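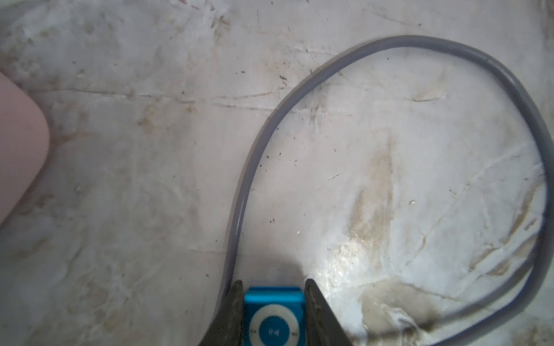 Imprimir | Enviar por correo electrónico
Tiempo de lectura: 4 minutos

Buscamos gente con buena mano para enseñar a nuestros robots

¡Hola! Escribo desde Udico, donde llevo el turno de tarde de la sala de teleoperación, y necesito ampliar el equipo. El proyecto se llama Tunska y consiste en manejar a distancia dos brazos robóticos para que hagan tareas de mesa: coger cosas pequeñas, girarlas, pasarlas de una pinza a la otra, apartar un cable, dejar cada objeto en su sitio. Cada intento se graba, y con esas grabaciones entrenamos después al robot para que lo haga solo.

No pedimos título de ingeniería. En mi turno hay una persona que viene de la relojería, otra que estudia fisioterapia y otra que se pasó media vida montando maquetas (y que nos da mil vueltas a todos, dicho sea de paso). Lo que sí hace falta es paciencia, mucha, y que no te pongas de los nervios cuando algo se te escurre de la pinza seis veces seguidas. Porque se escurre. Sobre todo los reproductores de música pequeñitos y todo lo que lleve cable, que es justo lo que más estamos grabando ahora.

Un cable no se queda quieto, tira del aparato cuando menos te lo esperas, se mete debajo de otra cosa y te obliga a decidir sobre la marcha con qué brazo lo sujetas. Yo tardé un par de semanas en dejar de pelearme con ellos. Ahora es la tarea que más me gusta, aunque en el equipo me miran raro cuando lo digo.

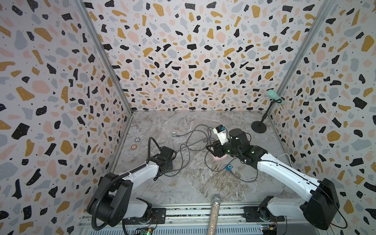
Trabajarás con los dos brazos a la vez, uno con cada mano, y con los mandos que nos hace Nidix, que son ligeros y se ajustan al tamaño de la mano. Si eres zurda o zurdo, estupendo – nos faltan grabaciones vuestras. Los primeros días los pasas al lado de alguien con experiencia, sin que cuente lo que grabes, solo para cogerle el punto. Después ya te asignamos tareas de verdad.

Una cosa que le digo a todo el mundo en la entrevista: aquí se valora más un movimiento limpio que uno rápido. Si vas a coger un objeto, ve hacia él con calma, cierra la pinza, levántalo y punto. Si te equivocas, corriges y sigues, y lo marcas al terminar. Un fallo bien corregido nos viene de maravilla y no se lo descontamos a nadie.

Lo que ofrecemos:

- Contrato a media jornada, 16 horas semanales, en turnos de 4 horas.
- Turno de mañana (empieza a las nueve) o de tarde (empieza a las tres y media). Intentamos respetar el que elijas.
- Formación pagada desde el primer día.
- Descansos de verdad entre bloque y bloque. La vista y las muñecas lo agradecen.
- Posibilidad de pasar más adelante a revisión de grabaciones o a diseño de tareas.

Lo que pedimos:

- Ser mayor de edad y poder venir en persona a nuestra sala del edificio Nyamweya. Se maneja a distancia, sí, pero desde el puesto de al lado, no desde casa.
- Buena coordinación y vista normal o corregida con gafas o lentillas.
- Castellano suficiente para escribir notas breves después de cada tanda.
- Compromiso de quedarte al menos hasta junio. Las incorporaciones son en marzo.

Si has jugado mucho a videojuegos, coses, tocas un instrumento o arreglas móviles, cuéntamelo, que me interesa más que un currículum de tres páginas. Para presentarte, déjanos en la recepción de Udico o mándanos por el formulario de empleo unas líneas sobre ti y el turno que prefieres, con la palabra Tunska en el asunto. Hay 2 plazas por la mañana y 6 por la tarde.

La prueba es práctica y dura menos de una hora: te sientas a los mandos, te explico lo básico y mueves unos cuantos objetos. No hay que preparar nada. Ven con ropa cómoda y, si llevas pulseras o reloj, te pediré que te los quites mientras estés a los mandos. Contesto a todas las solicitudes, también cuando es que no, aunque en época de grabación puedo tardar unos días.

Imprimir | Enviar por correo electrónico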